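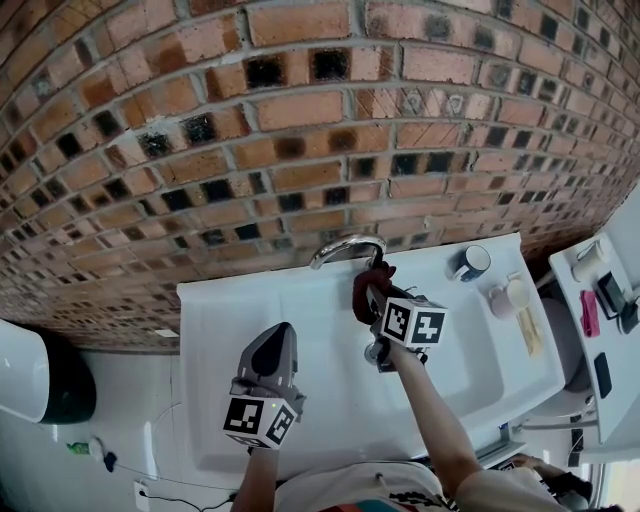

Un relecteur nous a objecté que la brique n'avait rien à faire derrière un lavabo, et que le problème du calcaire se réglait au vinaigre. Nous lui donnons raison sur le vinaigre.

**Figure 1.** Lavabo blanc rectangulaire, robinet chromé à bec courbe, mur de brique orangée à carreaux sombres.

### 3.2 Le rebord arrière, territoire négligé

L'enquête menée à Stundari porte sur 122 salles de bains, dont 4 adossées à un mur de brique. Les habitants interrogés nettoient la cuve avec une constance louable, le bec avec fierté, et s'arrêtent là. Le rebord arrière, entre la robinetterie et le mur, est réputé propre par contagion.

La grille Pandlow, que nous avons reprise faute de mieux, attribue une note à chaque zone du lavabo mais range ce rebord sous la rubrique « divers », avec le porte-savon. Nous l'en avons sorti. Dans la série Villa, il reçoit à lui seul environ 300 des 700 remarques consignées par les enquêteurs, ce qui fait beaucoup pour du divers.

Le chrome complique l'affaire. Une surface polie reflète ce qui se trouve derrière elle, et un robinet posé devant des briques paraît volontiers sale quand il est seulement bien entouré. Deux enquêteurs ont ainsi frotté un reflet pendant un temps que la décence nous interdit de publier.

Le joint minéral, lui, retient tout : savon, dentifrice, espoirs de rénovation. Le protocole Zulgate recommande de l'essuyer après chaque usage. Aucun foyer de l'échantillon ne le fait, y compris ceux qui ont coché « oui » en juin. Les réponses déclaratives sur ce point sont donc écartées de l'analyse présentée en section 4.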